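Learning from the corrections

A group at Sirkach has spent the past year asking how little a robot needs to be told when it gets something wrong.

June 2, 2018

Stacking blocks is an old test in robotics, and a slightly unfashionable one. It persists because it is hard to fake. A block has to be found, gripped near its middle, lifted clear and set down on another block of much the same size, and an error at any stage is carried through to the next. The manipulation group at the Sirkach laboratory in Istham has used the task as the test bed for a training method it calls Rastogi, and the results, released with a technical report in the spring, deserve a closer reading than the headline figure has so far had.

The method belongs to the family known as imitation learning. An operator drives the arm through the task by remote control, the joint positions and camera views are recorded, and a neural network is trained to predict the next movement from the current view. The approach has a well-known weakness. The network sees only states that a competent operator passes through. Once its own small errors take it somewhere else, it has no data to draw on, and the errors grow.

Rastogi deals with this by recording a second kind of data. After an initial round of ordinary demonstrations, the network is allowed to run the arm while the operator watches with a hand on the controls. When the motion starts to drift, the operator takes over, brings the gripper back to a sensible approach and hands control back. Only the takeover segments are kept. Everything the network did by itself is discarded, including the parts that went well.

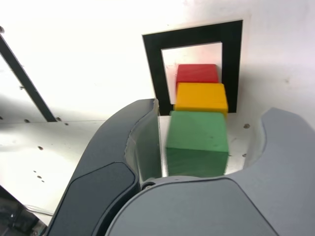 Why keep only the corrections? The successful stretches mostly repeat what the first demonstrations already contain, and training on the network's own output tends to reinforce its habits, good and bad alike.

The group is not the first to mix demonstrations with interventions. Its contribution lies in the weighting. Each correction is given a weight according to how far the operator's command departed from what the network would have done at the same instant. A gentle nudge counts for little. A sharp reversal, such as pulling the gripper up when the network was about to close it on the edge of a block, counts for a great deal. The weight is capped, as early versions without a cap were thrown off by one or two clumsy takeovers in which the operator had simply moved the wrong way.

The report puts the complete training set at some 3000 episodes, first demonstrations and corrections together. That is modest for a network that works directly from camera images. Training was carried out in two stages. The visual layers were fitted to the demonstrations and then frozen, after which the layers that produce the motion commands were fitted again on the weighted mixture. The authors tried training the whole network at once and found that the visual layers began to attend to the operator's habits of takeover, in particular a brief pause before each one. The network learned to pause as well. 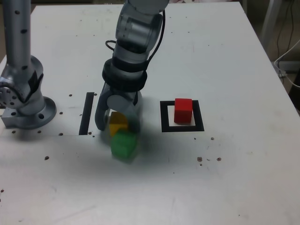

Placement is where the weighting shows its value. Picking up a block tolerates a fair amount of error, for the fingers tend to push it into line as they close. Putting one block down on another offers no such help. If the lower face meets the upper one at a tilt, the block slides when released, and the network trained on demonstrations alone released too early in a large share of its failures. The corrected version waits longer and comes down more slowly over the last part of the descent. No rule in the software tells it to do so. The operators had repeatedly stepped in at that point, and with large commands, so those segments carried high weights.

There are limits, and the report is fairly open about them. Block colour was held to a small set throughout, and performance fell when the lighting was changed. The operators were all experienced. A novice's corrections would presumably be noisier, and whether the cap on the weights is enough to cope with that has not been tested. The comparison with other intervention methods is also thinner than one would like, with only two alternatives tried, neither of them tuned with much effort.

A team at Jindcombe has begun an independent replication using a different arm and its own control software, with first results expected in December. The point to watch is the weighting scheme. It depends on comparing two commands at the same instant, and so on a control loop with little delay – the Sirkach set-up was built with this in mind. On a slower system the operator's command and the network's prediction may refer to slightly different moments, and the gap between them would then measure delay as much as disagreement.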